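Simulation Hours Are Not a Warranty

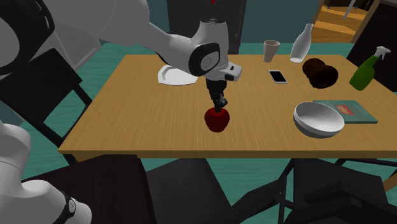
Apple pick on the tabletop set, rendered in the Rotow simulator.

Rotow sells its Piston picking package as a subscription: a trained policy, a simulator license and 3 household scenes. The brochure leads with 2,618 simulated episodes per scene. I think buyers should give that number very little weight.

An apple is a generous target. It is nearly round, it stands clear of its neighbors, and two short fingers can come straight down on it. The same table holds a plate lying flat, a phone lying flat and a spray bottle on its side. Those are the objects a customer will call support about, and the published success rate averages them in with the fruit.

Jannik Brandes, who reviewed the package for Remis, argues that the average is fair as long as the object list is published. I disagree. A list without per-object results cannot be priced against a labor cost.

The simulator itself is good. Scene setup took me some 20 minutes, contact settings are exposed in a plain text file, and runs repeat exactly from a saved seed. Fraser charges extra for that last feature — and documents it badly.

Obsa Nigatu's proposal from December still seems right to me: the vendor states grip failures by object, in simulation and on hardware, in two columns. Rotow already logs the first column. Until the second exists, I would license the simulator alone and leave the policy off the order.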